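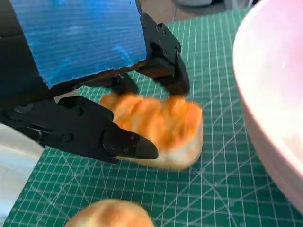
Moved our café's stock list off paper last month. Posting what I learned about shelf labels and date codes, mostly for anyone running a small kitchen with one walk-in and no software budget.

Starting point: 174 items, 4 suppliers, each with its own way of writing a date. Gelleck prints day first. Cerkura prints month first. Two of the bakery lines carry only a batch number and you have to look it up.

First change: every item gets our own label when it comes through the door. Received date, use-by date, initials. Same order every time. The supplier's date stays visible next to it.

A case received 24/05/2021 was the one that forced this. It was a soft cheese from Ozoliņš, and one of us filed it by the lot code, which also looks like a date if you read it quickly. It sat behind newer stock until the next full check.

Label stock: we tried paper first. Paper lifts at the corners in the walk-in. Dissolvable labels hold well on plastic tubs but not on waxed cardboard. For cardboard we write on the box with a marker and skip the label.

Roll size matters more than I expected. A roll of 50 runs out in the middle of a delivery. We now buy 449 to a pack, an odd number that comes from how the sheets are cut, and it lasts us between orders.

Shelf order. Oldest at the front left, newest at the back right. I had it as oldest on top before, which works for flat boxes and fails for anything round. Tubs go in single rows only.

Opened items follow a separate rule. Once a pack is open, the printed date no longer applies and the opened date does. We use a second label in a different color and leave the first one on.

Freezer stock has its own list. Date in, date out to thaw, and a use-by counted from the second one. If the thaw date is missing, the item goes in the bin. No guessing from how it feels.

The spreadsheet is five columns: item, supplier, received, use by, shelf. I sort by use by every morning and print the top of it. A Jokier clipboard hangs on the walk-in door – the sheet gets crossed off in pen and typed back in at close.

Still open: how to handle split cases. If half a case goes to the front fridge, the row needs two shelf entries. For now I duplicate the row and add A or B to the item name. It sorts badly. Will look at it again in August when the menu changes.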